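Fan Wikis Should Stop Giving Background Gags Their Own Pages

The Halov fan wiki, which covers the animated series of the same name, passed 4000 articles in August. The series has far fewer episodes, places and speaking characters than that. The difference is made up of objects and creatures seen for a second or two in a crowd shot, each with its own page, its own infobox and a single line of text. I have edited the wiki for several years and I think most of these pages should be folded into lists.

I pulled the page index and sorted it by length. Of the articles then in the main space, 1814 had fewer than three sentences of prose. In that group, 378 had no incoming link except from a category. A reader can reach such a page only by using the random button or by already knowing its title, and the title was often made up by the editor who created it.

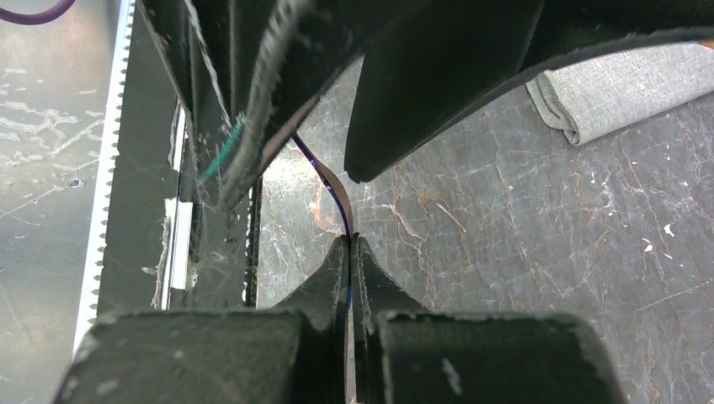
What a short page costs

The usual defense is that storage is free and a short page does no harm. Storage is the smallest part of the cost. Each page has to be placed in categories, checked against later episodes, and updated when a template changes. When the infobox was rebuilt last year, the appearance field had to be corrected by hand wherever it held more than one episode code. Most of that work went into pages for signs, snacks and aliens in line at the bank.

Search suffers too. A query for "Ezeani", the moon where much of season 2 takes place, returned separate pages for its vending booth, its parking sign, its airport carpet and a bird. The article on the moon itself was fifth. It has a history section, a map and a table of scenes, and it answers nearly every question a visitor would bring.

The naming problem

A one-second gag rarely has a name on screen. The editor supplies one, and the wiki presents it in bold type as though it came from the script. The name is then copied to other sites, into quiz apps and sometimes into merchandise listings. The "Kadar Lamp" is a clear case. Kadar is the ship. The lamp is never called anything in dialogue, captions or credits. The name was picked because the page needed a title.

A list entry does not have this problem. It can say "lamp on the bridge of the Kadar, opening shot" and leave it there. The description can be checked against the episode, and it makes no claim about what the writers called the thing.

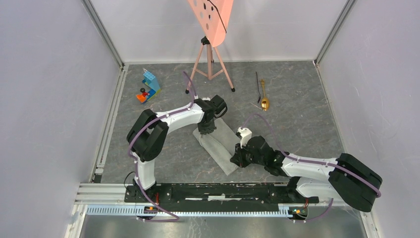
Would merging these pages erase the work of the people who wrote them?
The old titles stay in place as redirects, and the page histories remain behind them. The text moves to a list with its episode reference attached.

Where I would draw the line

My proposed rule has two tests, and a subject needs to pass only one. The first is that it is named on screen or in the credits. The second is that it affects the plot of at least one episode. The Grolance, a hovering trophy handed out in the awards episode, passes both: it is named by the host, and its theft drives the second act. The cups on the table next to it pass neither.

Some cases are harder. A running gag may appear in a dozen episodes without a name and without affecting anything. I would allow those a section in the article on running gags and move them out only when the section grows past a few paragraphs. Deleted scenes should be treated the same way as aired ones but marked as such, a distinction the current pages often skip.

Awards parody episodes need separate handling. They contain lists of made-up nominees, most of them read aloud once, so under my first test each would earn a page. I would make an exception and keep the nominees in a table inside the episode article, in the order they are read. The table gives the category, the nominee and the winner, and the joke usually depends on seeing those together. Splitting it across six pages removes the context that made it worth recording.

The objection I take most seriously is about new editors. Many people start by making a small page about a thing they spotted, and I did too. Adding a row to a table is a less satisfying first edit. A clear template with an episode code, a time stamp and a line of description would help, and it takes less effort to fill in than the present infobox. The draft is on the wiki's project page, and comments on the wording of the second test would be the most useful.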